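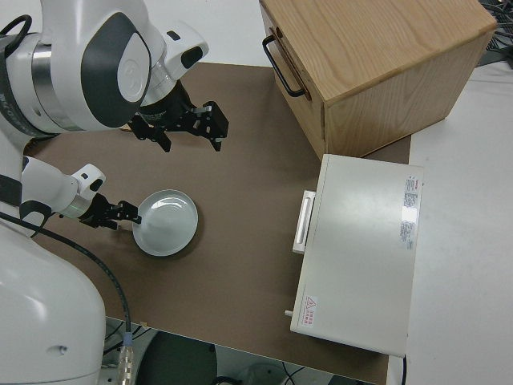 We are very glad to be writing to the Berrada Fund again with news of the Flistura project, which supports families in Clivent who have lost someone to a shooting or been hurt in one. It has been a full half-year, and a rather heavier one than we planned for after the two incidents in the autumn. The heart of the work is still the supper evening, where people eat before they are asked to talk about anything at all. A shallow white plate on a brown tabletop is a very ordinary thing, but several parents have told us that sitting down to one was the first proper meal they had managed in days.

**Families supported.** We have now worked with 158 people, counting children. Most came to us through the hospital or a school, though more and more are simply brought along by a neighbour who has been before – and those are often the ones who stay longest. The waiting list for one-to-one counselling is down to three weeks. We would dearly like it to be shorter, and the second counsellor, who started with your money, is already making a difference.

**Help with inquests and court.** This has taken up far more of our time than the original bid allowed for. Hearings get moved at short notice, and families can be left sitting in a corridor with the relatives of the accused. We now send someone along to every hearing if we are asked, and we have written a short plain guide to what happens on the day.

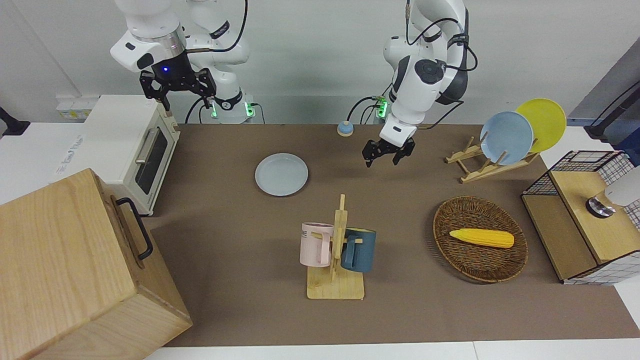 *Kitchen items set out on the brown tabletop, with the two white arms at the far side.*

**Schools.** Our sessions for older pupils have gone well in two schools and rather badly in a third, where we were given a noisy hall straight after lunch. We have asked for a classroom next time and the head has been kind about it.

**Money and records.** Spending is close to budget, apart from travel to court, which is over by roughly £2,000. We would like to move that sum across from printing, if you are happy for us to do so. The switch to Cikis for case notes is finished at last – it was slow going, and a few older files still need checking by hand.

The next report will reach you in June. Before then we would love to have you at a supper, if somebody from the Fund can spare an evening.

The Flistura team, Clivent
January 19, 2024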